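I'm looking for people to help me record stories in our family dialect before the last fluent speakers stop telling them. My grandparents came from a village called Vurnovach, and the way they talked at the kitchen table isn't in any textbook I've found. So I'm making an audio collection - small, homemade, and free to listen to - and I've named it Oda.

If you grew up hearing Vurnovach speech (even if you only understood the scolding), I want to talk to you! You'd sit down with me for 2 hours, have some tea, and tell me whatever comes to mind. Weddings, bad winters, recipes, gossip about cousins. You don't need to speak it perfectly and I will not correct you, I promise. 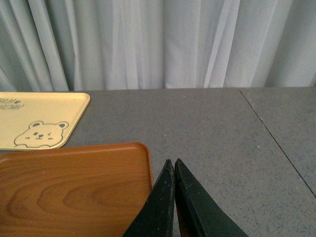

Tekle Negash wrote back that I should be asking for songs too, and that lullabies stick when everything else is gone. Good point, so yes, please bring songs. Humming is fine if the words are missing.

I have 99 recordings so far, nearly all from my mother's side, and I'd love to hear from families who moved to Erkow, where I'm told the vowels went off in their own direction. I'm also hoping for a few listeners who can type up what they hear. Slow typists welcome, I'm one myself.
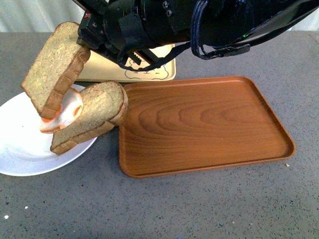 Do I get paid? There's a flat thank-you of $99 per session, for storytellers and typists both.

Sessions run through August, mostly after 4 p.m. - mornings are possible if you ask me early enough. Bring a parent or an aunt if that makes it easier, they usually end up doing half the talking anyway.
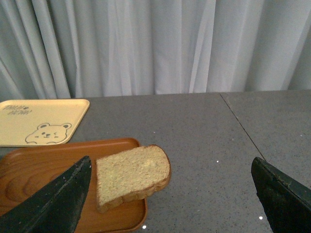
Last edited: August

To sign up, send me a note with your name, where your family lived, and one word you remember. Put "Oda" in the subject line so I don't lose it. I answer everybody, though it can take me a little while.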